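Freitag, spät am Abend

Heute war ich wieder bei der Messstelle am Bach. Ich schreibe es gleich auf, weil ich sonst bis morgen die Hälfte vergesse. Das Wasser steht sehr niedrig, so niedrig habe ich es in diesem Frühling noch nicht gesehen. Unser Gerät von Onico zeigte 17 Grad, und das im April. Im Schatten unter der Brücke war es nur wenig kühler.

Wir waren zu zweit, wie immer am Freitag. Die Kollegin aus dem Verein Tillmont hat die Proben genommen und ich habe das Protokoll geführt — mein Deutsch wird davon jedes Mal ein bisschen besser, nur das Wort «Eintagsfliegenlarve» muss ich noch langsam sprechen. Von diesen Larven haben wir wenige gefunden. Sie brauchen kaltes Wasser mit viel Sauerstoff, und beides fehlt im Moment.

Auf dem Rückweg habe ich noch für das Wochenende eingekauft, Äpfel und Brot. Zu Hause habe ich zwei Stunden lang die Tabelle ergänzt.

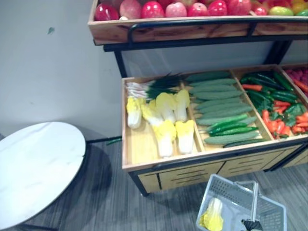 Nachtrag, vor dem Schlafen

Ich habe noch in der alten Chronik von Drarkar gelesen, die mir die Bibliothek kopiert hat. Dort steht, dass der Bach im Sommer 1796 ganz trocken war und die Leute das Vieh bis nach Brito treiben mussten. Ein trockener Sommer ist hier also nichts Neues. Aber im Frühling? Davon schreibt die Chronik nichts, und ich möchte daraus auch keinen falschen Schluss ziehen.

Es macht mir trotzdem Sorgen. Wenn die Erlen am Ufer wirklich gefällt werden, wie man im Dorf erzählt, fehlt dem Wasser auch noch der Schatten. Ich will am Montag bei der Gemeinde anrufen und fragen, ob das stimmt. Die Ersatzbatterien für das Messgerät darf ich auch nicht vergessen.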